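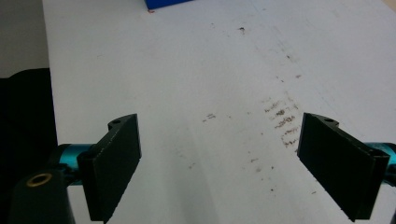
Grestgate equipment planning meeting, July
Minutes (written up by me, so blame me for the spelling)

Started at 2.15, finished when the room was wanted by somebody else. Everyone came except purchasing, who sent a note.

1. Last month's minutes
Agreed, with one change. I'd put that the Muñoz quote included delivery. It doesn't, sorry! I've corrected the copy in the shared folder.

2. Hand-held grippers
Most of the meeting went on this. We talked through whether to buy 2 more hand-held grippers from Dandis or carry on with what we've got and spend the money on spares. I was all for buying (I usually am), but the bench team made a good case for spares first. The finger pads are what we get through, and we've never kept a proper stock of them, we just order when someone shouts. Dandis sell the pads in pairs and the price drops if we take a box of 100, so we looked at that for a good while. It's a lot of pads. Somebody asked whether rubber goes off in a cupboard and we didn't know, so I'm asking Dandis before we order anything.

Threaded inserts came up too. We'd like a bag of brass ones in the drawer in the same size as the mounting blocks use now, please, and no more mixing sizes. Small money, agreed on the spot.

In the end we settled on one new gripper this side of Christmas and the second to go in next year's budget as its own line. Pads to be decided once Dandis have answered.

3. Tabletops
The white tops are marking. There are brown stains and specks across one of them, plus long grey streaks that may be scuffs or wiped residue, and the bench team would like them looked at before we put any more kit on the tables. Three views in the room: scrub them, cover them or replace them. A new top from Muñoz is £116 before delivery, and we can't very well do one and leave the rest looking shabby next to it. We agreed to try a decent cleaner first and get a price for mats. I did say I quite like a plain white table for this work as you can see what you're doing on it, and most people agreed, so any mats should be pale ones.

4. The Drisus arm
Long chat, not much decided. Drisus would like us to put down a £400 deposit to hold a place on their autumn delivery list. It comes off the price if we go ahead, but I couldn't find anything in their letter about getting it back if we don't. Purchasing's note says no deposit without that in writing, and I think that's fair enough. I'll ring them.

We also need to work out where the arm would stand. The corner by the window is the favourite but the sockets are on the other wall, and I don't want a cable running over the floor for the next five years. Facilities have been asked for a price for moving a socket (asked twice now!).

5. Training
Half a morning on the grippers for anyone who hasn't used one. No cost apart from our time, and I'll bring biscuits.

6. Any other business
The label printer is still broken. Chairs: could we have one that goes up and stays up.

To do
Me: ring Drisus about the deposit, email Dandis about pads and shelf life, order inserts
Bench team: try the cleaner, measure up for mats
Purchasing: new Muñoz quote with delivery on it
Facilities: socket price

Next meeting same time next month, room to be confirmed.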